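# Sorting the linen at Cernlow

The sorting room at Cernlow is on the ground floor, at the back, behind the kitchen. It used to be the boot room. There are shelves on two walls, a long white table down the middle and a window that doesn't open. The woman who runs it has been in the job for 4 years and agreed to talk while she waited for a delivery.

Cernlow has guest rooms and a small restaurant, and all the washing goes out to Pollevora, a laundry in the next valley. It comes back twice a week in bags. Her work starts when the bags come off the van.

"People think the washing is the job," she said. "We don't do the washing. We do what happens after, and that's checking, folding again if it needs it, and getting it to the right floor."

When she started, everything was tipped on to the table in one heap. Two people stood at either side and pulled things out. Napkins ended up inside pillowcases and small towels went missing for weeks. She said the first change she made was to stop tipping.

"One bag at a time. You open it, you take out what's on top, you look at it, you put it where it goes. It sounds slower. We used to finish at two and now we finish before lunch."

The second change was the containers. The old ones were cardboard boxes from the restaurant's suppliers, and they went soft at the bottom. She asked for something better and was given a budget of £100, which she spent in one afternoon at Georgiev, the hardware shop on the square. She bought plastic baskets with holes in the sides and fabric-covered boxes, and has added a few since.

"The baskets are for anything that's going to move again that day. You can grab them, you can wipe them out, and if a cloth is still a bit damp the air gets to it. The boxes are for what's staying. Spare napkins, the good tablecloths, things for the shelf. I don't put anything damp in a fabric box. I did once, and I had to throw the box out."

She keeps the two kinds apart on the table, with the middle left for working. Folding is done there and so is checking for stains. She prefers a white top for this, as a mark on a dark cloth or a loose thread is easy to spot against it.
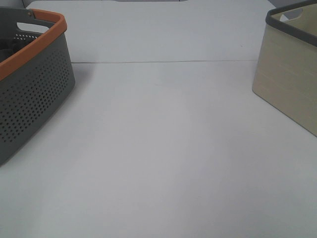

What happens to a piece that comes back with a stain?

"It goes back in the next bag to Pollevora with a safety pin through the corner, so they know to look at it. If it comes back a second time with the same mark, we cut it up for cleaning cloths. I don't send anything three times."

The pins were Pollevora's idea. Before that she wrote notes, and the notes came off in the wash.

Labels have been harder to settle. She tried tie-on tags, then coloured tape, then a printed sheet on the wall. The tags caught on things and the tape left glue behind. The sheet is still up, although she said only new starters read it. At the moment the boxes on the shelves have a card slipped under a clip at the front, written in pencil so that it can be changed. The baskets have no labels at all, and she wants to keep it that way.

"A basket could be hand towels in the morning and bath mats by eleven. If you label it, somebody believes the label."

Last May the owners had a full stock check done for the insurance. It took two days and came to 1,609 pieces, counting everything from double sheets down to tray cloths. She had expected fewer. A good part of the difference was in a cupboard on the top floor, where 60 napkins from an old restaurant order were still in their wrapping.

"I'd been asking for napkins since the winter. They were up there the whole time."

She has since emptied that cupboard and all spare stock now comes down to the sorting room. The top floor keeps one change of bedding for each room and nothing else.

There is one more thing she would like to alter. The shelves were put up by Wunen, the firm that fitted the kitchen, and they are set at kitchen heights. The bottom shelf is too low for a full box to come out without kneeling, and the top one needs a step. She has asked for them to be moved before the summer season and has been told it will be looked at.

For anyone setting up a room like this at home or in a small business, her advice was short. Buy the table first and the containers second. Measure the shelf before going to the shop, including the lip if it has one. Get more baskets than boxes.

"And don't fill them to the top," she said - "a full one is heavy, and whatever's at the bottom just stays there until the next stock check."

The van came shortly after that and she went out to meet it.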